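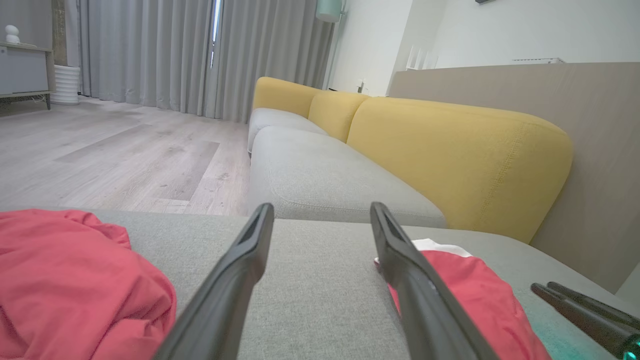 *Red laundry on a light grey sectional with mustard-yellow backrest cushions.*

# Sorting and folding laundry on an upholstered sofa

Last revised 21/04/2021

Most laundry guides assume a table. In a small apartment the largest flat surface at a usable height is often the sofa seat, and a sectional gives more of it than any table that would fit in the same room. The method has two weak points: dye transfer from colored garments onto pale upholstery, and soft folds caused by a surface that gives under the hand. Both can be handled with a little preparation.

These notes cover woven upholstery in light colors. Leather and velvet behave differently and are left out.

## Before the basket comes into the room

1. Vacuum the seat with the upholstery nozzle. Go along the seams and the gap at the back, where the seat meets the backrest cushions. Crumbs and pet hair move from sofa to clean cotton very easily.
2. Run a dry hand over the fabric. Anything that feels gritty will show up on a dark shirt.
3. Lay a clean cotton sheet over the section you'll use for sorting. A flat single sheet, folded once, covers a long seat cushion. White or undyed is best.
4. Tuck the back edge of the sheet into the gap by about the depth of your fingers. Leave the front edge hanging so it can be shaken out afterward.

The sheet can be skipped for whites and for old colors that have been through many washes. It should not be skipped for anything red, navy or black that is still new.

## Dye transfer

Loose dye moves by two routes. The first is moisture. A garment that comes out of the dryer slightly damp at the waistband, collar or pocket corners can leave a mark within minutes if it's pressed against pale fabric. The second is dry rubbing, called crocking in the textile trade, and reds and indigos are the usual offenders.

To test a garment for both:

- **Dry test.** Wrap a scrap of white cotton around a fingertip and rub an inside seam ten times with firm pressure. Look at the scrap in daylight.
- **Wet test.** Dampen a fresh scrap, press it on the same seam for a minute under a mug or a book, then check it.

If the dry scrap shows color, keep the garment off the sofa altogether. If only the wet scrap does, the garment can be sorted on the seat once it's fully dry. Check the thick parts with the back of the hand, which picks up coolness better than the palm. A seam that feels cool is usually still holding water.

Keep reds together at one end of the seat. A pale item left bunched up with a red one is the most common cause of a pink edge, and a small white piece is easily missed when it sits behind something larger. Pull whites out first, shake them open, and put them on a different section before touching the colors.

## Using the sections

A sectional has natural divisions at the seams between the seat cushions. Use them as bins. The layout below works from the near end to the far end:

| Section | Use | Notes |
|---|---|---|
| Near seat cushion | Unsorted pile, folding area | Sheet goes here |
| Long middle cushion | Folded stacks | Keep stacks low |
| Far cushion | Items for hangers, mending | Laid flat, one deep |

Work in one direction only. Clothes that travel back toward the unsorted pile tend to get folded twice.

Backrest cushions should stay in place during folding. They stop stacks from sliding into the gap, and a firm one makes a useful stop for squaring up towels. Don't drape damp items over them. A strong solid color such as mustard can itself give up dye to a wet white shirt, and the rounded top edge leaves a stretched ridge across knits.

## Folding on a soft surface

Seat foam compresses under the forearms, so the garment bows in the middle and the crease wanders. There are three ways around this.

**A folding board.** Any stiff flat sheet with smooth edges will do. Beril Baysal, who wrote the first version of these notes, used the back panel of a broken picture frame with the corners sanded round. Put the board on top of the sheet, fold on the board, and slide the finished item off sideways.

**Folding in the air.** Hold a T-shirt by the shoulders, bring the shoulders together behind it, lower the bottom half onto the seat, then fold the top down over it. The seat only has to catch the shirt. Good for cotton jersey, poor for anything slippery.

**Rolling.** Soft surfaces don't affect a roll much. Use it for leggings, pajamas and children's clothes.

Steps for a crumpled T-shirt, with a board:

1. Pick it up by the shoulder seams and snap it once, downward.
2. Lay it face down and smooth from the center out. Use the edge of the hand.
3. Turn one side in to a line through the middle of the shoulder. Lay the sleeve back on itself.
4. Repeat on the other side. The two edges should run parallel from collar to hem.
5. Bring the hem up to just short of the collar.
6. Fold in half again and turn it over.

Garments left in a heap take creases quickly while still warm. If the pile can't be folded right away, open each piece and lay it flat, one over the other, with the heavier fabrics at the bottom. Ten minutes of this saves most of the ironing. Creases that have already set in cotton will usually come out with a light mist of water and a smoothing pass, but move the item to a hanger to dry. Do not mist on the sofa.

## Stacks

Keep stacks at or below the height of a hand stood on its edge. Foam tilts toward the heaviest load, and a tall stack near the rounded front of the cushion will lean toward the floor. Place stacks against the backrest with the folded edge facing out.

Adebayo Osagie's correction to an earlier version is worth repeating: towels go down first, directly on the seat, and shirts go on top of towels. A towel spreads the load and gives the shirts a flatter base.

## If color gets onto the upholstery

Act on it the same day. Read the care code on the tag, usually under a seat cushion or on the zipper side of a removable cover.

- **W:** water-based cleaner is acceptable.
- **S:** solvent cleaner only. Water may leave rings.
- **WS:** either one.
- **X:** vacuum only. Call a professional.

For W or WS fabric:

1. Vacuum the spot first to remove loose fiber.
2. Mix a few drops of clear, dye-free dish soap into a cup of cool water.
3. Test on a hidden area and let it dry completely before judging.
4. Dampen a white cloth, wring it hard, and blot from the outside of the mark toward the center. Change to a clean part of the cloth with every press.
5. Blot with plain cool water to lift the soap.
6. Press with a dry towel, then leave the area to air dry. Prop removable cushions on edge.

Never scrub a fine weave. Scrubbing raises fuzz that catches light differently, and the patch will remain visible after the dye is gone. Avoid hot water and hair dryers, which can help fix what's left. Chlorine bleach is out of the question on any colored upholstery.

A faint overall tint from repeated crocking responds better to several light treatments a day apart than to one heavy one.

## Clearing up

- Gather the sheet by its four corners and shake it outside or over the tub.
- Run a hand down the gap behind the seats for socks and small items.
- Check under each backrest cushion.
- Go over the seat once with a lint roller or a slightly damp rubber glove, dragged in one direction.
- Rotate removable seat cushions once a month if the same spot is always used for folding. Leaning on one place with the forearms will soften the foam there sooner than ordinary sitting.

Stacks should leave the room in the reverse order of loading the closet, so the items for the deepest shelf are on top when they arrive. Mending stays on the far cushion until everything else has gone.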